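`alleck-knee`는 무릎 MRI 프로토콜 정의와 검사 메타데이터를 함께 배포하는 저장소다. 픽셀 데이터는 들어 있지 않다. 프로토콜 원본은 YAML, 메타데이터는 UTF-8 CSV이며 두 파일은 `protocol_id`로 연결된다.

# Alleck Knee: 프로토콜 및 메타데이터

## 범위

- 대상: 성인 무릎 관절, 편측 검사
- 검사 수: 1080건
- 시퀀스 정의: 9종(기본 4, 선택 5)
- CSV 열: 14개
- 장비: 1.5T 및 3T. 저자장 장비와 사지 전용 장비는 제외
- 수집 기관: Jondum 영상센터 본원과 분원

양측 검사는 좌우를 각각 한 건으로 나누어 기록했다. 같은 방문에서 나온 두 건은 `visit_key` 값이 같다. 학습·평가용으로 분할할 때는 `visit_key`가 아닌 `subject_key` 단위로 묶어야 한다. 동일 환자의 추적 검사가 서로 다른 방문으로 들어 있다.

## 디렉터리 구조

```
alleck-knee/
├── protocols/
│ ├── base.yaml
│ ├── optional.yaml
│ └── metal.yaml
├── metadata/
│ ├── exams.csv
│ └── codebook.csv
├── tools/
│ └── check_protocol.py
└── CHANGELOG.md
```

`metal.yaml`은 독립된 프로토콜이 아니다. `base.yaml` 값을 덮어쓰는 패치 파일이므로 단독으로 읽으면 필수 키 누락 오류가 난다.

## 기본 시퀀스

| ID | 방향 | 가중 | 지방억제 |
|---|---|---|---|
| `SAG_PD` | 시상면 | PD TSE | 없음 |
| `SAG_T2FS` | 시상면 | T2 TSE | 있음 |
| `COR_PDFS` | 관상면 | PD TSE | 있음 |
| `AX_PDFS` | 축상면 | PD TSE | 있음 |

관상면은 대퇴골 후과를 잇는 선에 평행하게 잡는다. 시상면은 외측 대퇴과의 내측 경계를 기준으로 하며, 전방십자인대 주행에 맞춘 사위 시상면은 선택 시퀀스로 분리했다. 축상면은 슬개골 상연 위에서 시작해 경골 결절까지 포함한다. 대퇴사두근건 손상이 의심되면 상방 범위를 늘리되 절편 간격은 바꾸지 않는다. 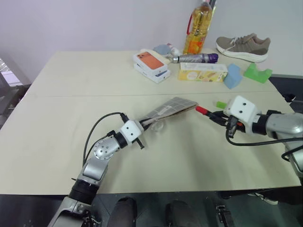 절편 두께의 상한은 4 mm다. 이 값을 넘는 검사는 `exams.csv`에 남아 있으나 `conform` 열이 `0`으로 표시된다. 두께를 재구성 단계에서 변경한 경우에도 획득 시점의 값을 기준으로 판정했다.

## 선택 시퀀스

- `OBL_ACL`: 사위 시상면 T2 TSE. 의뢰서에 전방십자인대 재건술 병력이 있을 때만 시행
- `SAG_T1`: 시상면 T1 TSE. 골수 침윤성 병변 또는 골절선 평가
- `COR_T1`: 관상면 T1 TSE. `SAG_T1`과 동시에 처방하지 않음
- `SAG_3DPD`: 등방성 3D PD. 3T 전용
- `AX_T2MAP`: 축상면 T2 매핑. 슬개대퇴 연골 평가, 조영제 투여 전 시행

조영증강 검사는 이 저장소의 범위에 포함되지 않는다. 다만 조영 전 시리즈가 기본 시퀀스 조건을 충족하면 해당 부분만 수록했다. 이런 검사는 `contrast_visit` 값이 `1`이다.

## 메타데이터 열

| 열 | 형식 | 비고 |
|---|---|---|
| `exam_key` | 문자열 | 기본 키 |
| `subject_key` | 문자열 | 비식별 대체 키 |
| `visit_key` | 문자열 | 방문 단위 |
| `protocol_id` | 문자열 | YAML 참조 |
| `side` | `L`/`R` | 의뢰서가 아닌 DICOM 태그 기준 |
| `field` | 실수 | 단위 T |
| `coil` | 문자열 | 코드북 참조 |
| `age_band` | 문자열 | 구간값 |
| `sex` | 문자열 | 결측 허용 |
| `implant` | 0/1 | 금속 고정물 |
| `contrast_visit` | 0/1 | 동일 방문 내 조영 여부 |
| `motion` | 정수 | 움직임 등급 |
| `conform` | 0/1 | 프로토콜 적합 |
| `note_code` | 문자열 | 복수 코드는 `;`로 구분 |

`motion`은 판독의 평가가 아니라 촬영 담당 방사선사의 입력값이다. 재촬영 시 마지막 시리즈의 등급만 남긴다. 분원 자료에는 8월 이전 입력값이 없으며 빈칸으로 둔다. 빈칸을 0으로 채우면 안 된다.

## 자세와 코일

앙와위, 발 먼저 진입. 무릎은 완전 신전을 피하고 가볍게 굽힌 상태로 고정한다. 본원은 Roltex 고정 패드를, 분원은 일반 폼 패드를 사용했다. 패드 종류는 `note_code`의 `PAD_R`, `PAD_F`로 구분된다. 전용 무릎 코일에 들어가지 않는 경우 플렉스 코일로 대체하고 `coil`에 `FLEX`를 기록한다.

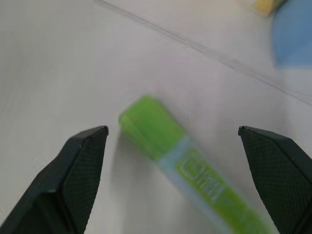
*밝은 초록색 마커와 그리퍼의 두 손가락.*

## 금속 고정물이 있는 경우

`implant=1`이면 `metal.yaml`을 적용한다. 변경 사항은 다음과 같다.

1. 주파수 선택적 지방억제를 STIR로 대체
2. 수신 대역폭 증가
3. `SAG_3DPD`와 `AX_T2MAP` 처방 금지
4. 선택 가능한 경우 1.5T 장비 배정

경골 근위부의 간섭나사만 있는 검사도 `implant=1`이다. 생체흡수성 나사는 `0`으로 두고 `note_code`에 `BIO`를 넣었다. 수술 기록이 없어 재질을 확정하지 못한 검사는 `1`로 처리했다.

## 검증

```
python tools/check_protocol.py --base protocols/base.yaml \
 --patch protocols/metal.yaml --exams metadata/exams.csv
```

스크립트는 키 누락, 허용 범위 이탈, `protocol_id` 불일치를 검사한다. 종료 코드 `2`는 경고만 있음을 뜻한다. 프로토콜 이름 정규화에는 Lukáč 매핑 표를 쓴다. 파일명에 발음 구별 부호가 들어가므로 NFC로 정규화된 경로에서 실행한다. NFD 경로에서는 표를 찾지 못하고 원래 이름을 그대로 출력한다.

## 알려진 문제

- 분원 일부 검사에서 `SAG_PD`와 `COR_PDFS`의 시리즈 설명이 서로 바뀌어 있다. 방향은 설명 문자열 대신 Image Orientation 태그로 판별할 것.
- `age_band`의 최상위 구간은 상한이 없다.
- `optional.yaml`의 `OBL_ACL` 각도는 참고값이며 적합 판정에 쓰지 않는다.

## 이용 조건

연구 목적에 한한다. 재식별 시도와 외부 임상 데이터와의 환자 단위 연결은 금지한다. 프로토콜 값을 실제 장비에 입력하기 전에는 해당 기관의 SAR 한도와 코일 구성을 따로 확인해야 한다. 오류는 이슈로 등록하고 `exam_key`만 기재한다. DICOM 파일이나 화면 캡처는 첨부하지 않는다.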